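Atril de campaña Temine, modelo plegable
Para mítines, ruedas de prensa y retiradas dignas de la carrera electoral
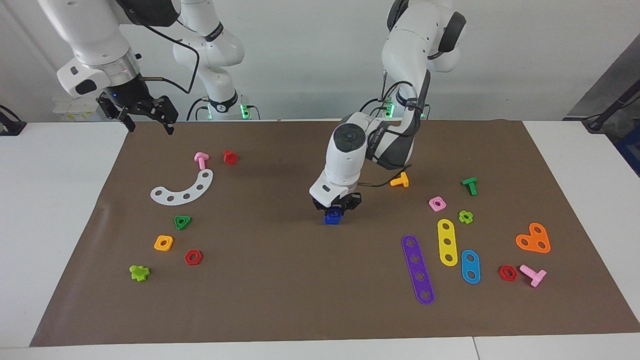
Descripción

Toda candidatura pasa por tres fases: la ilusión, la encuesta y el atril nuevo. Para la tercera fabricamos el Temine, un atril plegable con frontal para cartel intercambiable. El eslogan se cambia sin herramientas, cosa que agradecerán los equipos que van por el cuarto eslogan desde abril.

Se monta entre dos personas. También lo puede montar una sola, pero entonces conviene que no haya prensa delante.

El tablero tiene un reborde inferior para que los folios no resbalen hacia la primera fila. Debajo hay una balda para el agua, el teléfono y ese segundo discurso que nadie del partido reconoce haber escrito — el de conceder la derrota.

Características

Altura regulable en 8 posiciones, con bloqueo en cada una
Frontal para cartel con guía lateral y cierre a presión
Pasacables trasero para 2 micrófonos de flexo (no incluidos)
Patas con tacos de goma, aptas para tarima y suelo de polideportivo
Color gris, que no pertenece todavía a ningún partido
Funda de transporte con asa larga

Qué no hace

No sube en intención de voto. Nos lo preguntan más de lo que parece. Tampoco lleva teleprompter, aunque el tablero admite el soporte Fostar, que se vende aparte y se atornilla en los orificios superiores. Si su candidato tiende a salirse del guion, el soporte Fostar no lo va a remediar.

Para debates a varias bandas recomendamos pedir todos los atriles en el mismo envío y fijarlos a la misma altura antes de que lleguen las delegaciones. Hemos visto negociaciones de cuarenta minutos por una muesca.

Carteles

El frontal admite impresión en vinilo o cartón pluma. Enviamos plantilla al confirmar el pedido. Revísenla dos veces: el taller imprime lo que recibe, y un «juntos por el canbio» ya salió una vez en el informativo de las nueve. El cliente pagó la reimpresión. El cambio, que sepamos, no llegó.

Alquiler y compra

El alquiler sale a 53 euros por acto, con recogida a la mañana siguiente, gane quien gane. La fianza es de 100 euros y se devuelve íntegra si el atril vuelve entero y sin pegatinas del rival. En precampaña no reservamos unidades sin fianza, tampoco a quien va primero en los sondeos.

Para compra y pedidos de varias unidades, pidan presupuesto a Sumathi Panicker, en la oficina de Saltbridge.

Opiniones de clientes

«Aguantó dos debates malos seguidos. El candidato, menos.»
Karthikeyan Chacko, jefe de gabinete

«Buen atril. La funda podría tener ruedas, que luego lo carga siempre la misma.»
Liên Hà, logística de campaña

Productos relacionados

Soporte para teleprompter Fostar
Tarima modular Pinto
Vinilo frontal de repuesto, por si hay coalición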